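首页 发现 话题 我的
话题:#办公室搬家 #旧物整理

1/ 搬进新地方第二周,终于有空坐下来慢慢写。之前答应过好几位朋友要讲讲这间屋子是怎么一点点摆起来的,拖到今天,先跟大家说声抱歉,茶我泡好了,咱们慢慢聊。

2/ 先说地板。来看房那天我一眼就喜欢上了,棕色的木地板,一条一条铺过去,配白墙特别暖。Gilberto Arboleda 当时劝我铺地毯,说椅子轮子滚来滚去会吵。我考虑了一晚上,还是舍不得盖住它,最后买了一套软胶轮子,花了84块,打算一把一把换上去。

3/ 椅子是从 Prosser 那边的旧办公室带过来的,黑色网面,带头枕。有人问为什么不趁搬家换新的,唉,坐了这么多年,腰已经认得它了呀!网背夏天透气,冬天我就搭一条毛毯。头枕高度记得自己调一调,我以前一直嫌它顶脖子,往上抬了两格就舒服多了。

4/ 桌子反而是新买的,白色,细腿,靠墙放。在 Desard 逛了整整一个下午,看中过一张带抽屉的大桌子,厚厚实实的,可是往屋里一想,总觉得会把地板压得暗沉沉的。细腿的好处是扫地方便,拖把一伸就进去了,坏处嘛,线没地方藏,这个我还在想办法。

5/ 全部家当算下来,连运费一共3,679块,比我预想的少。运费里有一段是从 Prirkmont 绕路去取柜子的,师傅人很好,还帮我们把包柜角的纸板拆了带走。

6/ 灯我没有动。天花板上原来就有长条的日光灯,里头那块吊顶低一些,装的是小灯,晚上只开小灯的话,人会不自觉地把说话声放轻。我本来想全换成暖光,后来觉得白天干活还是亮一点好,那就先这样用着吧。

7/ 最热闹的还是里面的台子那边。大家都爱往那儿凑,拆东西、找剪刀、顺便聊两句。我在旁边放过一只收纳筐,想着零碎都归进去,结果三天就满了,翻出来16支笔,有一半写不出字(你们家里是不是也这样?)。

8/ 墙上那条长长的横台面,我到现在还没想好怎么用。放绿萝怕浇水弄湿墙,放书又怕显得乱。有经验的朋友请一定留言教教我,我每条都会认真看的!

9/ 白天的样子,大家走来走去,各忙各的,我挺喜欢这种有点乱又有人气的感觉。 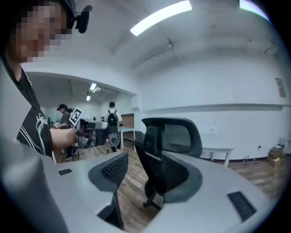 【接下来还要添的】

10/ 十二月想做的事先记在这里:理线盒一个,Prakent 的挂钩大约17个(衣服、包、雨伞都得有地方去),再给那张白桌子配一盏小台灯。挂钩到了我会先在门后试几个,粘得牢不牢,过一阵子再来跟大家汇报。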